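4.2 Finding the corners

I should say up front that I came to this part of the study thinking the fold itself would be the hard bit. Folding is what people complain about when you ask them about laundry, and it's what most of the survey replies from Stustudari talked about. But once I sat down with our notes from the Troltlow households (458 pieces of laundry in all, most of them white towels and cloths) I kept getting stuck on the part that comes earlier, when a person picks up a crumpled piece and has to work out which way it goes.
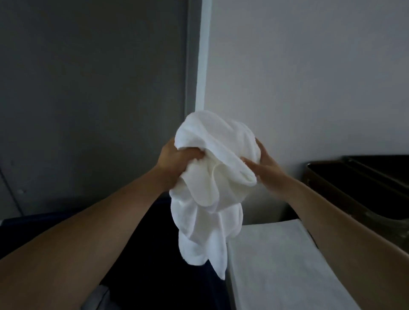 A towel with a stripe or a woven band gives you a head start, and so does anything with a tag. Plain white gives you next to nothing. People fall back on feel: they run a thumb along until they hit a hem, follow the hem to a corner, pinch it, and then go hunting for the next one (this is the part that takes ages!). In my notes I called this "edge walking," and I've kept the name because I never came up with a better one. Of the 458 pieces, 113 were put down and picked up again at least once before the first fold, and I'd happily bet that the real number is higher, as I was pretty strict about what I counted as putting something down.

The weight of the cloth matters too. Kravets (our lab's own scale for towel stiffness, named after the street the lab is on) puts a thin dish towel near the bottom and a thick bath towel near the top, and I had expected the thick ones to be slower. They were slower to fold, sure, but people found the corners faster. A heavy towel pulls itself straight when you hold it up, while a light one just stays bunched. 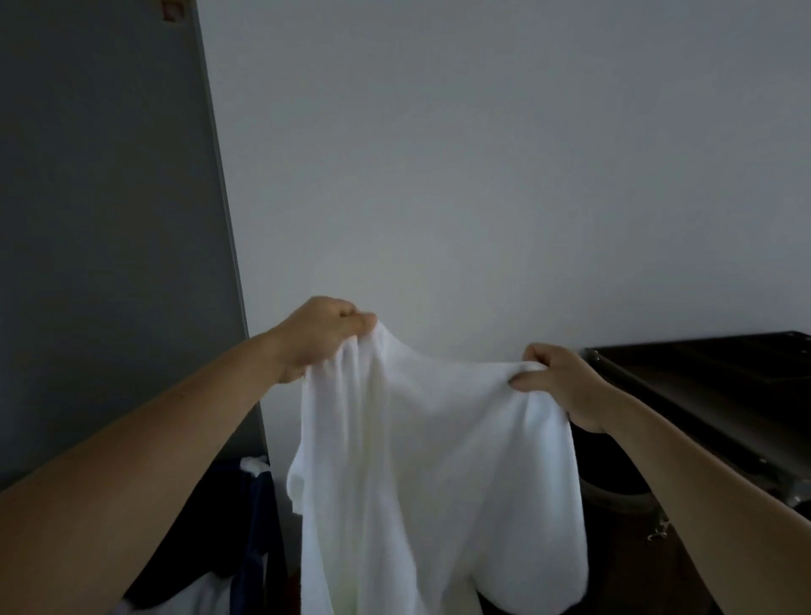

Does it help to shake the towel out first? It does for big pieces, where one good shake usually drops the far edge free, but for hand towels we saw no difference worth reporting.

The other habit I want to mention is working in the air. Our earlier Vaver trial gave everyone a wide, clear table, and people spread things flat on it as you'd expect. At home, most of them held the piece up in front of them and sorted it out right there, even with a bed or a counter within reach. When I asked why, the usual reply was a shrug. One person told me that laying it down "starts it over," and I've thought about that a lot, as it fits with the 113 pieces above.
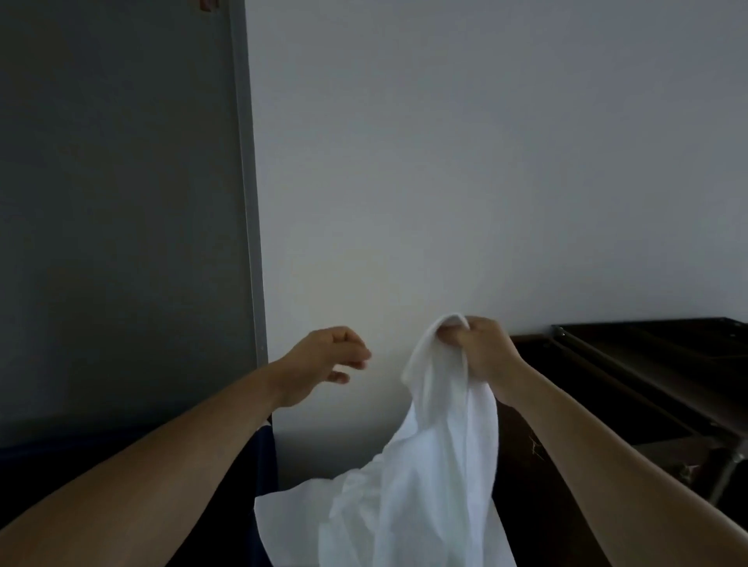 Figure 3. White cloth held up by a gathered bunch near its top edge in the right hand, with the left hand open.

Holding a towel up also means one hand has to let go sooner or later, and I'll come back to those letting-go moments in 4.3, where I look at whether people switch hands.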